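Small tractor shows should quit chasing numbers

By Dineo Nkuna

28 July 2023

Every spring the same flyers go around. Biggest turnout ever, more tractors than last year, help us break the record. I have hauled to these shows for 15 years and I think the record chasing is hurting them.

Our show at Predine had 61 tractors in May. You could walk the whole line before lunch and talk to every owner. A bigger show two counties over had 1180, parked so tight you could not get a look at a belt pulley. Half the owners had dropped off their machines and gone to find shade.

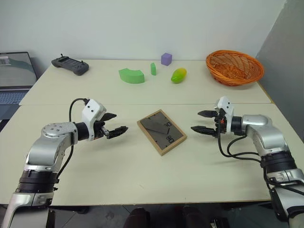 A picture frame lying face down on a table.

Serena Grasso runs the plowing at our show, and she would rather have six tractors working than sixty parked. I agree with her. An old tractor sitting on mowed grass tells you what color it is. Put it in a furrow and you hear the governor open up, and a kid standing at the fence finds out what the thing was built for.

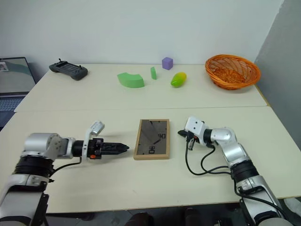
The cost matters too. A man with one tractor and a borrowed trailer can make a short trip and be home for chores. Ask him to cross three states to fill out a row and he will stay home – I would. Then the row gets filled by the same few collectors with semis.

WE USE COOKIES TO IMPROVE YOUR VISIT. ACCEPT | SETTINGS

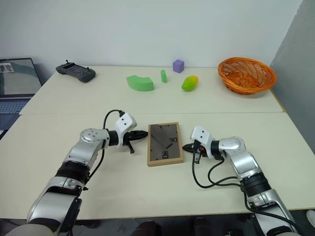
OPINION | SHOWS & EVENTS

I know the argument on the other side. Big counts bring vendors, and vendors pay for the porta-johns. Fine. Charge a few dollars more at the gate and put the money toward rented ground for field work. Print the plowing times on the flyer where the tractor count used to go.

We have the ground at Predine again next May. Bring a plow if you have one.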